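Workshop Tips > Grippers and Soft Goods

Good practice for handling cloth with a two-finger gripper

Last updated: 13 November 2025

These rules apply to small bench arms used for folding, sorting or feeding fabric. They follow the house standard we keep at the Mirkuston shop, revised in July after the second arm went in. They do not replace the risk assessment for your own cell or the manual for your arm.

Set the grip force with the thinnest fabric you intend to run. Raise it in small steps until a lifted piece holds for 5 seconds without creeping, then stop. Extra force marks knits and wears the pads. Write the value on the job card along with the fabric type.

Take up a pinch of cloth well inside the piece if you only need to move it. For folding, grip near a hem or corner. A pinch in the middle gathers the material into a neck and leaves creases running out from it, so allow for a flattening pass before any measuring step.

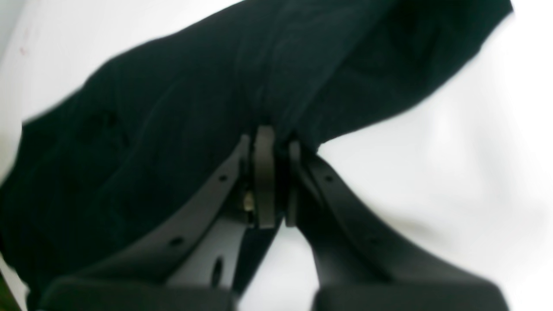

Keep the surface under the work plain and in strong contrast to the fabric. Dark cloth goes on white, pale cloth on the charcoal mat. Light it evenly from both sides. Dark knits lose their folds to the camera quickly when the exposure is set for a white background, so check exposure on the cloth and let the background run bright.

Approach speed: 68 mm per second or less over the last part of the descent. Leave 2 mm between fingertip and table at the lowest point. Confirm this with a feeler gauge after every pad change.

Pads and fasteners. Inspect the pads at the start of each shift for lint, glaze and torn edges. Wipe with a dry cloth only. Check the fingertip screws by hand with the arm powered down and locked out. A raised screw head will snag a knit.

Hands stay out of the work area while the arm is enabled, including for straightening a piece that has landed badly. Pause, confirm the pause, then reach in. The Nerkow controller shows a steady amber light when paused. A blinking light means it is still finishing a move.

Log dropped pieces by fabric type. Jersey and fleece get separate lines.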